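6.4 Gripper reports "closed" with the fingers open

The Sinden controller may log a completed grip while the pads are still apart. The vendor sheet blames operator error. We doubt it, having logged fault 1276 six times at Vernport with trained staff.

1. Stop the job. Do not clear the fault yet.
2. Cut power to the gripper and keep hands out of the gap.
3. Look at the pads with a flashlight. Remove fiber or lint with tweezers.
4. Check the link arms at the brass bushings for side play.
5. Restore power and run 200 empty cycles. The quick test in the vendor sheet is too short to prove anything.

CAUTION: A "closed" message is no evidence that a part is held. Look at the pads.
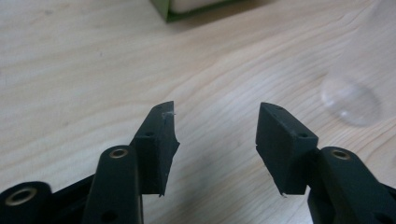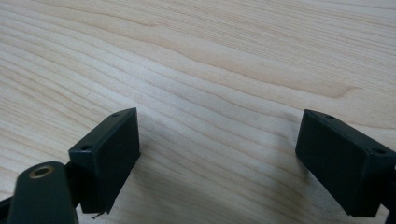 Pads apart, bare wood in the gap.

Comment from Diệp: Step 5 passed on ours and the fault came back the same shift. I would log the finger position on every cycle and stop trusting the status light at all.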